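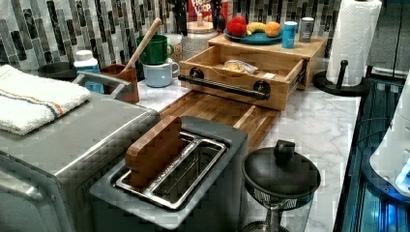 Lirkholm Robotics Open Day

3 min read

The Lirkholm Robotics Open Day is a public event held each year in Vatimville, at which visitors watch household robots being taught and tested at ordinary kitchen jobs. It began as an evening for local schools and has grown into one of the liveliest dates in the town's calendar. The hall takes 134 people at a time, and the whole programme is free.

Background

Lirkholm is a small workshop on the old harbour road. Its main project, Jernell, is a set of control software for robot arms that work in the home. Earlier versions were shown only on film, but the September 2022 open day put everything in front of the public, mistakes included, and it was a joy to watch.

The kitchen counter

The best-loved part of the day is the counter demonstration. The counter is laid out much as a family would leave it, with a toaster oven, a two-slot toaster, a wooden bread box, mugs and a plate of fruit. A slice-shaped block of wood stands in for toast, so that the same task can be repeated all day without crumbs or waste. Placing it in a slot sounds easy - it is a lovely little problem, though, as the block has to be gripped well, turned upright and lined up with a narrow opening. Real bread is kept for the bread box, where the drawer has a black bar handle and makes a good test of pulling and pushing.

Visitors may ask for a task to be run again, and children are especially keen on this. Each session has seven tasks and lasts 50 minutes, with time at the end for questions.

Teaching sessions

In a side room known as Pant, visitors can guide an arm by hand and then see it try the movement alone. Jernell's first toast task was built up from some 4000 practice runs, and a wall chart shows how the path of the arm became smoother over that time. The chart draws quite a crowd! Staff are happy to explain the dips in it, most of which came after a change of gripper pads.

Later events

A smaller winter showing takes place in November, with a shorter list of tasks and more time in Pant. Places are booked at the door. The counter is used at both events, although the objects on it are moved between sessions so that the software meets a fresh layout each time.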